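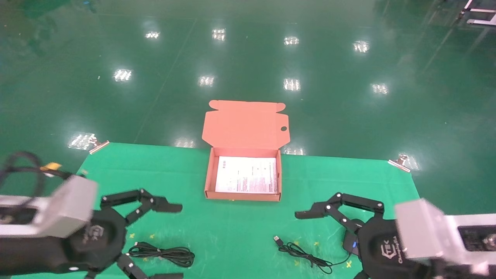
Gripper keeps faulting out on coiled cables – is it the force limit or something daft I've done?

Asked by Juder, May 14, 2024
Tags: two-arm cell, grippers, cables, protective stop

Hello all, hoping someone has met this one before as I'm going round in circles with it.

I look after a two-arm cell that does packing work. The job is dull on paper: pick up a coiled cable, put it in a cardboard mailer, shut the lid. We work on a cloth mat so the small stuff doesn't skid about on the shiny floor. It ran nicely for weeks on boxed parts and then we moved on to cables and it all went wrong.

What happens is this. The left arm closes on a coil, lifts it, and somewhere on the way to the box I get error 414 on the pendant and both arms stop dead. The manual says 414 is "grip position deviation" and not a lot else. If I clear it and carry on, it'll often do the next one without a murmur. Then it'll do it three times running, just to spite me.

The bit that worries me more is what happened last week. It stopped with a coil half in the box, I cleared the fault with my hand near the left gripper (I know, I know) and the fingers opened straight away, all the way, quite smartly. It caught my knuckle. No real harm, a bit of a graze, but I wasn't expecting it to move at all until I pressed start. Is that normal??

Things I've tried so far:
Lowering the grip force. Fewer faults but it drops the coils.
Raising the grip force. More faults, and one cable with a nasty kink in it.
Swapping the left gripper for the right one. The fault stayed on the left arm.
Power cycling everything, obviously.
Slowing the lift right down, which made no difference that I could see.

The supplier is Jornora and they've been polite but slow. Their first reply asked me whether it was plugged in. I've logged 26 of these stops now and I'd like to get to the bottom of it before August, when we've got 3,000 mailers to get out.

Edit: a couple of you asked whether it only does it with coils. It isn't just coils, I've been trying it with computer mice as well, lead and all, and I get the same 414 but less often. With those it nearly always goes when the lead pulls tight. 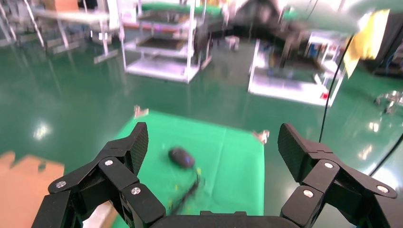
Bajpai: I'd put the gripper settings down and go and look at the cable running up your left arm. You've already done the most useful test there is, which is swapping the grippers over. The fault stayed with the arm, so the gripper is probably fine and your trouble is upstream of it. On ours it was the connector at the wrist. The signal dropped out for a blink whenever the wrist rolled past a certain point, the controller thought the fingers weren't where they should be, and up came the deviation error. It looked completely random until we wrote down the wrist angle each time.

So, with the power off and locked off, undo the wrist connector, look for a bent or dull pin, and push it back in until you feel it seat. Then check there's enough slack in the loop for the wrist to turn fully both ways without tugging. If it's been tied too tightly, let it out a bit. After that run it with nothing in the fingers for an hour. If 414 comes up with empty fingers you can stop blaming the coils.

Now the knuckle. Please don't shrug that off. Some grippers are set to go to their home position as soon as the fault clears, and home is often fully open. There's usually a setting for it, on mine it's under recovery and it was switched on from the factory. Turn it off so it holds still until you tell it otherwise. Until you've done that and tested it, nobody reaches in without the power isolated. A stop on the pendant doesn't count as isolated. And write the graze up, even if it feels silly – if it happens again to someone else you'll want the first one on paper.

Rundell: had this, it was the software version. update it

Juder (comment on Rundell's answer): Which version were you on, and which did you go to? Mine says it's up to date but I don't entirely trust it.

Rundell (comment): cant remember sorry. 9 something

Juder (own answer, marked as accepted): Right, Bajpai was on the money, mostly. The wrist connector on the left arm wasn't fully home, and one of the pins had gone a bit dark. I cleaned it, reseated it and gave the loop more slack. Empty run for an hour, no faults. Then a full afternoon of coils and I had one 414, on a coil that had snagged on the box flap, so I'll give it that one.

I found the recovery setting too and it was indeed on. It's off now for both arms, and I tested it with a bit of foam between the fingers and my hands in my pockets. They stay put after a reset. I've also put a note on the pendant about isolating before reaching in, and the graze has gone in the book.

The mice still trip it now and then when the lead goes tight. I think that one's a fair cop and I need to change where it picks them up from, so I'll start a separate question if I can't sort it.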